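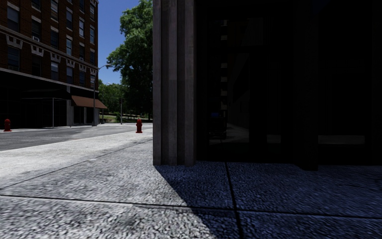

Pâte à tartiner « comme à la maison » : j'ai lu l'étiquette

14 mai 2024

Il y a des mots qui me font reposer un pot dans le rayon, et « artisanal » en fait partie. « Comme à la maison » aussi, d'ailleurs. À la maison, je n'ai pas de lécithine de tournesol dans le placard, et encore moins de l'arôme. J'ai quand même acheté la pâte à tartiner noisette de Hatetti, parce qu'on m'en a parlé trois fois en une semaine et que je voulais pouvoir râler en connaissance de cause.

Quatre euros le pot. De loin, je l'aurais pris pour un pot de 250 grammes. On retourne, on cherche, on trouve sous le code-barres : 197 g. Pourquoi 197 ? Mystère. Le verre est épais, le fond remonte, et à la cuillère on touche le dôme bien plus tôt que prévu.

La liste, recopiée telle quelle : sucre, huile de tournesol, noisettes, lait écrémé en poudre, cacao maigre, beurre de cacao, émulsifiant (lécithine de tournesol), arôme. Le sucre en premier, donc, et les noisettes derrière l'huile. Sur le couvercle, elles sont dessinées en très gros.

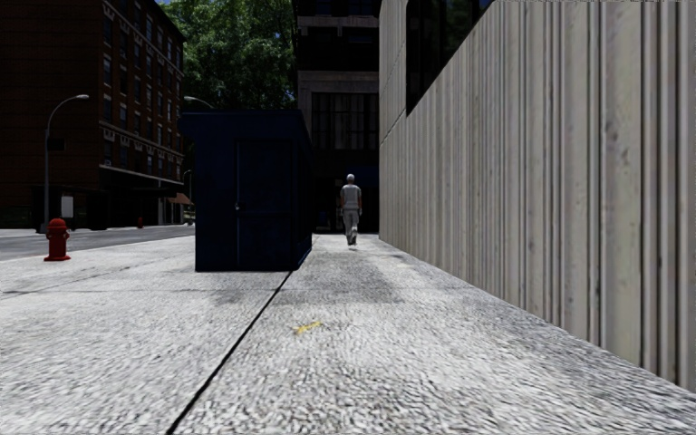 Visuel : Ivside

Le grand argument, c'est « sans huile de palme ». Très bien, je n'y tenais pas. Mais l'absence d'un ingrédient ne me dit rien de la quantité des autres, et celle qui m'intéresse, le pourcentage de noisettes, est écrite en gris sur beige. Je l'ai lue à la lampe du téléphone : 13 %. Le sucre, lui, arrive à 39 g pour 100 g dans le tableau nutritionnel. C'est presque sobre pour le genre, je veux bien le reconnaître, sauf que la face avant annonce « moins sucré » sans préciser moins que quoi. Moins que l'ancienne recette ? Que le voisin de rayon ? Que du sucre ?

Pour comparer, j'ai ressorti le pot de Barrientos que j'achète d'habitude quand je suis faible. Les noisettes y passent devant l'huile. Il est aussi plus cher, et la texture est franchement pénible en hiver, il faut presque un burin.
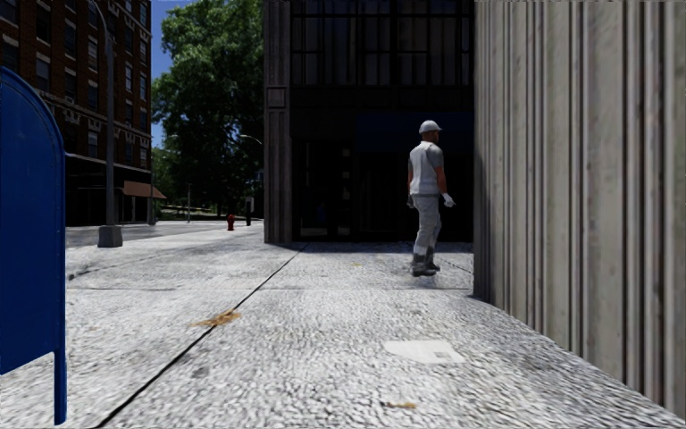 Vu de dos, casque gris et gilet clair.

Et le goût, alors ? Correct. Tiède, sur du pain grillé, ça sent bon la noisette pendant deux secondes, puis le sucre prend toute la place, avec cette petite note de vanille qui n'est pas annoncée comme de la vanille. À la cuillère, c'est trop lisse pour moi. J'aime quand ça accroche un peu, quand on devine qu'il y a eu un fruit quelque part. Sur une crêpe, avec du citron, je n'ai rien à redire, mais sur une crêpe avec du citron je mangerais n'importe quoi.

J'ai lu sur plusieurs blogs que c'était « bluffant ». Les mêmes blogs trouvaient bluffants, en avril, les biscuits au sarrasin de Ceker, où le sarrasin venait après la farine de blé et le sirop de glucose. Je n'accuse personne, je note.
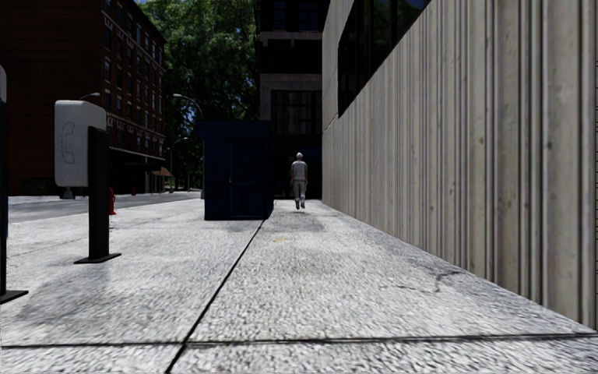 Le long du mur en béton strié.

Est-ce que j'en rachèterai ? À ce prix-là et pour 197 g, non. Si le pot passe à moitié prix, peut-être, pour les crêpes. En attendant j'ai mis des noisettes à torréfier pour essayer d'en faire moi-même, et mon mixeur fait déjà un bruit qui ne me plaît pas du tout.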